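Notebook, returns and complaints bench
August 2025

Carried over from the last page: the complaints line audit for Trestelent. They sell kettles, toasters and a countertop oven the colour of a wet driveway, and they would like to know why people who ring the number in the manual end up ringing us instead. I said I'd look. Marcus Ruiz-Ortega said he'd look too, then went to lunch.

Started with the manual. The number on page 2 is the old switchboard. The number on the back cover is right but gives the hours for a different time zone. The number on the sticker under the base is correct in every respect, and to read it you have to turn the kettle upside down, which I'd suggest doing before filling it.

Rang all of them from the bench phone, speaker on.

Old switchboard: four rings, then a recording thanking me for calling Horgan, who handled Trestelent's calls before the contract moved to Puvileo. The recording invites me to leave a message. I left one. If anybody at Horgan is still emptying that mailbox I'd like to buy them a coffee.

Back cover number: through to the Puvileo menu. Option 1 is registering a product. Option 2 is recipes. Complaints are under option 4, "other". Held for 24 minutes. The hold music has a clarinet in it and I have formed views.

Sticker number: same menu, same clarinet, picked up after two minutes. Can't explain it. Marcus (back, smelling of laksa) reckons the two numbers feed separate queues and one of them has hardly any staff on it. Plausible. Have asked Puvileo for the routing table and been given a ticket number, 3683, so I am now a complainant myself.

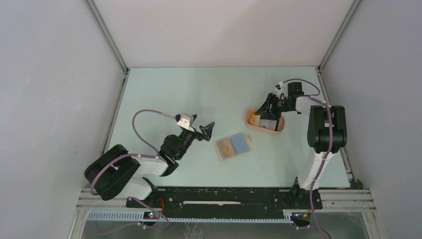 The cell, two arms on the front rail.

Then the written side. Went through the email complaints Trestelent forwarded, 709 of them, nearly all from the web form. The form has a required field called "Nature of grievance" with a limit so short that most people stop mid-word. A good many are simply "kettle lid wo". We've been filing those under lids.

Sorted by what the customer says they'd already tried before writing. The big group is people who rang first, got nowhere, and wrote in a temper. Second is people who took the thing back to the shop and were told to ring. The shop tells them to ring the number on page 2. See above re: Horgan.

Small but loud third group: people who did get through, were promised a call back, and didn't get one. Puvileo log a call-back as closed once it's been scheduled. I read that line of their procedure three times and then read it aloud to Marcus, who asked me to stop.

The escalation letter is worth a note too. If you're unhappy with the first reply, the procedure tells you to write to the Customer Outcomes Manager at the Piltitero office. Looked up the Piltitero office. It's a mail drop with a lovely street address. Posted a test letter this arvo, registered, with my own name and a made-up grievance about a crumb tray. Receipt is taped inside the back cover of this book.

For the draft to Trestelent:
One phone number, everywhere, including page 2.
Complaints to be its own option on the menu, ahead of recipes.
Longer text field on the form.
A call-back isn't closed until a person has spoken to a person.
Ask who empties the mail drop, and how often.

Marcus wants to add something about the clarinet. I've told him it's outside scope, but I've left a gap in the appendix.

Still to do: ring both Puvileo numbers again first thing, before the queues build up, and once more late in the day. Chase ticket. Draft is due in September. The label maker is out of tape again.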